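Re: [contact-assembly] Re: tilt-first insertion, does it hold up without force sensing?

Hello all, and thank you for the patience, I know this thread went quiet for a while and that was my doing.

An earlier message on this list said:

> We have been following the Plultico work with interest, and I have two
> questions before we try something like it. First, your note says the
> policy goes in corner first and then lays the part down. Was that
> scripted, or did it come out of the demonstrations? Second, how much of
> the result depends on the wrist view? We have only a fixed overhead
> camera on our cell at the moment, and I would like to know whether it is
> worth the trouble of adding another one before we start collecting.
>
> Also, if you have anything on how you handled the regrasp, please share.
> Ours drops the part or drags it across the rim, one or the other.

Let me take these in order, more or less, although I'm afraid the regrasp question is going to creep into everything.

The corner-first business was not scripted in the policy itself. When we began collecting demonstrations in Brerstead, the people teleoperating were told only to get the processor seated in the socket on the fixture and let go of it. Most of them tried at first to hold the chip level and lower it straight down, the way you would if you were using your own fingers and could feel the rim. With the gripper you can't feel anything, and the level approach means the fingertips arrive at the rim at the same moment the chip does, and then you're stuck. After a morning of that, nearly all of them had drifted toward holding the chip at an angle and letting one corner find the recess. So we wrote that down, asked everyone to do it the same way, and threw out the early level attempts. I was sorry to lose them, but mixing the two styles gave us a policy that started one way and changed its mind halfway down.

This is from the wrist view at about the point I mean, with the upper right corner already tucked in and the rest of the chip still hanging out toward the gripper:

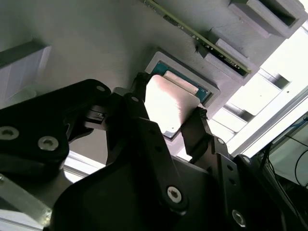
Wrist camera, tilted insertion, one corner in the recess.

You asked whether the wrist view matters, and I would say yes, very much, at least with our setup. We trained on 200 demonstrations in every condition, same network, same number of steps, and changed only which cameras the policy was allowed to see. Then we ran 22 trials for each. With the wrist and overhead cameras together we got 17 good seatings. With the overhead camera by itself we got four. I wish I had a bigger set of trials to show you, and I would not lean hard on the exact numbers, but a gap of that size was plain to everybody standing at the bench.

The reason seems simple enough to me, though I'm happy to be argued with. From overhead, the gripper gets between the camera and the thing you care about just when you start to care about it. The last bit of travel is done more or less blind. From the wrist you keep the rim of the socket in sight on the way down, and you can also see how the part is sitting between the fingers, and the second of those turned out to matter more than I had guessed. The pickup is never the same twice. Sometimes the chip is a little rotated in the grip, sometimes it has slid toward one tip, and a policy that can see this will tip its wrist to make up for it. The overhead-only policy goes to the average place and hopes for the best, poor thing.

One warning, because it cost us a good deal of time. The metal lid on the processor is very shiny, and under our bench lights it goes almost white in the wrist view. With automatic exposure on, the whole picture got darker or brighter depending on how the lid was tipped, and the policy learned to pay attention to that, I suppose as a kind of tilt sensor. It worked nicely until late afternoon, when the light in the room changed, and then it fell apart. We fixed the exposure, accepted that the lid would be blown out some of the time, and added brightness changes in training. I would do all of that before collecting anything if I were starting over. Please don't repeat our January.

Now for the regrasp. We never pick the chip up again once the corner is in. The part of the motion that gave us trouble was the release: if the fingers open while the chip is still leaning on one of them, it springs or slides, and you get the dragging across the rim that you described. What we do now is lower until the chip is nearly flat, open a very small amount, wait a moment, and then open the rest of the way and back straight off. The pause was put into the demonstrations by hand - we asked the operators to count to two under their breath, and you could hear the whole room doing it by the end of the day. It sounds silly, but the policy copied the pause faithfully, and the number of slides went down right away.
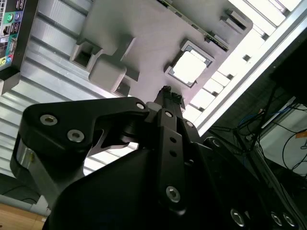 The other thing worth knowing is that the closed fingertips are useful tools in themselves. A colleague at Fülöp suggested a light tap on the lid after release, with the jaws together, to settle a chip that has stopped slightly high on one side. We have tried it on the fixture and I like it, but it is not in the 17 I gave you, and I don't want anyone to count it as part of the method yet. We have no force sensor at the wrist, so "light" currently means a position limit that we set with care and a bit of crossed fingers. I would not do it on a board that anyone wanted back. Our socket is just a recess in the fixture plate, and a real one with pins would call for a lot more caution than we have needed.

As for failures, the five misses in the two-camera condition were nearly all of one kind. The corner came down on top of the rim instead of inside it, the policy carried on as though it were in, and the chip was laid down on the edge. There is very little recovery behavior in the data, as our operators were too good by that point and hardly ever missed. The group at Punitz has suggested starting some demonstrations from bad positions on purpose, corner on the rim, chip half rotated, and so on, and we plan to collect a batch that way next. If you are about to start your own collection, I would mix those in from the beginning.

So, to your practical question: yes, add the wrist camera first. Keep the overhead one too, as it helps with the approach and with finding the part at pickup, but if I had to spend a week on only one thing it would be the wrist mount and its cable. Leave yourself plenty of slack in the cable. Ours was too short at first and tugged the camera a hair out of place whenever the wrist rolled all the way over, and we spent days blaming the network.

I can send the training settings and the camera mount drawing to anyone who wants them, just write to me off list so we don't fill everyone's inbox with attachments. And I would dearly like to hear from anybody who has made the overhead-only version work, especially with a shiny part.

Warm wishes from Brerstead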